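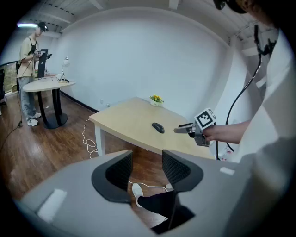
Desk reset day!! I have been looking forward to this all week and I'm not even a tidy person. A thread, for anyone else who works at a table that slowly turned into a shelf.

12 replies · 59 likes

Rule one, which I stole from a moving checklist: everything comes off. Mugs, mail, the tape dispenser I never use, all of it. Then things have to earn their way back on. The mouse got in right away. The stapler is still waiting to hear from me.

I love a light wood top against a white wall. Love it! The whole corner feels bigger when you can see the grain, and I'd forgotten mine even had grain (it's a Koverness, second hand, four years old, one wobbly leg that I fixed with a folded bus ticket).

3 replies · 31 likes

Now the flowers. Yellow, little pot, pushed back by the wall so my elbow can't get them. I've knocked over enough real plants to know where I belong, so it's fake sunflowers for me and I am thrilled with them. They look cheerful in May and they look cheerful in November.
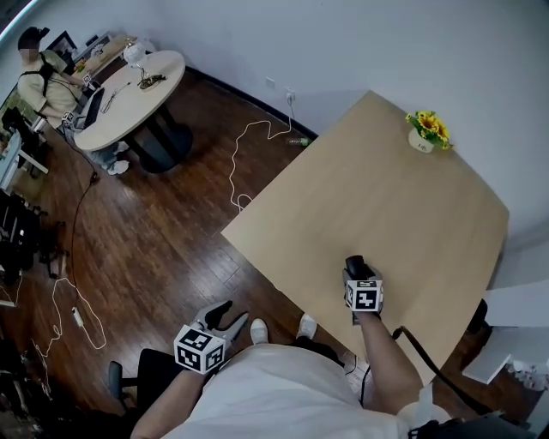 1 min read

OK, cables. This is the part I'm still working on. White ones on a dark floor show up like chalk lines, and mine wander all over the place. The power strip lives on the floor too for now.

Plan so far: strip goes up under the tabletop in a Drunix tray, slack gets wrapped with those soft reusable ties, and the long run from the outlet goes along the baseboard. The baseboard is dark so I might get a dark cord cover and let it disappear. Has anybody tried the Brakero ones? Do they peel the paint??

8 replies · 22 likes

Also please vacuum while the cords are up. Please. I got a paper clip, a guitar pick and 3 pen caps from behind my desk and I don't play guitar.

Still undecided on a rug. Those reddish-brown boards are so pretty that I hate to cover them, but the chair does roll around a lot. Send me your thin rug opinions, I will read every one.

193 likes · 17 shares · 1/11/24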